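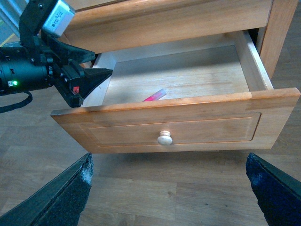
Drawer task, wrist view. Second arm at upper left, pink marker in the drawer.

From: Florian Lanz
To: torkia-users
Subject: Re: [torkia-users] Wrist views and the drawer numbers
October 2026

Marjatta Leinonen wrote:
> I've read the Torkia drawer note twice and still can't tell what was
> dropped. You start with 2,361 episodes and train on 1,066. Were the
> others failures, or did you just not like the look of them? And does
> the gain hold if the policy only gets the one wrist camera?

Hello Marjatta,

A fair question, and a politer one than the reviewers managed.

The others were mostly successes. We threw them out for being dull. The filter scores each episode by how badly the current policy predicts the next two seconds of arm motion, and keeps the ones it gets wrong. An arm crossing empty space at a steady speed teaches it very little, and we had a great deal of that. Failures stayed in if they scored high enough, which upset Demirtaş, who had spent February labelling them so that they could be deleted.

On the single camera: yes, but less. We ran 200 trials per setting. With the wrist view alone, the filtered set still beats the full one on opening the drawer. On picking up the marker the two are level, and I wouldn't trust anyone who told you otherwise, including me in the first draft. My guess is that the front board hides part of the marker from that height, and no clever choice of episodes will let a camera see through wood. Skamulik thinks it's the gripper pads. We have agreed to be rude about each other's theory until somebody runs it.

The episode list is in the Wundar folder, under "kept". The folder called "kept_final" is older. Please don't ask.

Florian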